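Rullness 3: pick-and-place planning for messy counters

Hi, and welcome to the Rullness page! I write and maintain Rullness, which is planning and perception software for a single arm with a two-finger gripper. You bring the arm and the cameras, and Rullness works out where things are, what can be grabbed, and how to get there without knocking over everything else on the way.

I started it after one too many evenings hand-tuning waypoints (move a bowl by an inch and the whole routine is junk). Now you tell it the object and the goal, and it plans from what the cameras see at that moment. Small stuff next to tall stuff is where most of my October went, and I'm really happy with how the new approach planner deals with it.

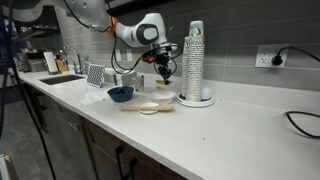 The approach planner looks at the last stretch of a reach separately from the rest. Up high it goes for a short path, and down low it cares much more about the fingers and whatever is standing near them. You can set the switchover height yourself, or leave it on auto, which I do nearly all the time.

Cables get their own setting too. If your arm wears its wiring on the outside, draw a rough cable envelope in the setup tool and the planner will treat it as part of the arm. Please do this! It takes a couple of minutes, and most of the "why did it drag my cup" emails I get come down to a missing envelope.

What's in the box

Kaushik is the perception module. It takes one or more fixed cameras and builds a shared map of the work surface, with a confidence score for every object. Calibration uses a coded checkerboard. Lean it somewhere your cameras can see it, run the wizard, and go get a coffee.

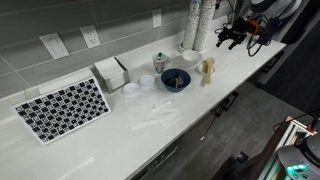

Calibration board at the left end of the counter, with cups, bowls and napkins along the rest of it.

Glare, clear plastic and white things on white surfaces are still the hard cases. Kaushik marks those regions as "unsure" and the planner gives them extra room. You can turn that off if your setup is tidy, but I'd leave it on for a kitchen.

Truven is the control side. It takes the plan and streams it to your arm, watches the joint feedback, and slows down or stops if things drift past the limit you set. It keeps the last 1000 plans in a local log, so when a run goes sideways you can scrub back through it and see what the planner was thinking.
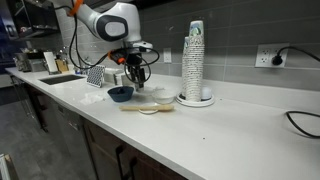

You can also pause in mid-reach, edit the goal, and carry on from there. I use this constantly when I'm testing new grasps, and it beats sending the arm home every time.

What you'll need

A Linux machine with a decent graphics card
An arm with a streaming joint interface
At least one fixed camera (two is much nicer)
A printed calibration board; the file comes with the download
Network port 3008 open for the viewer

The viewer runs in a browser, so you can keep an eye on the map from a laptop across the room. Tall stacks that run out of a camera's view are drawn with an open top, and the planner won't try to pass over them. 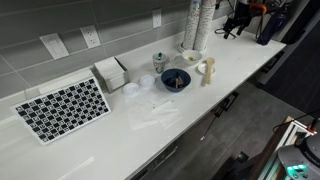
If you have your own object names, load them as a plain text list. Anything that isn't on the list still gets mapped as an obstacle, so you don't have to name every last lid and spoon before you start.

Price and download

A single-arm license is $1740 and includes a year of updates. The trial has everything switched on and runs for 30 sessions. Flernside handles the orders and invoices, and technical questions come straight to me through the support form.

The current build went up on 9th November. If you're coming from version 2, export your cable envelopes first, then import them again after you install.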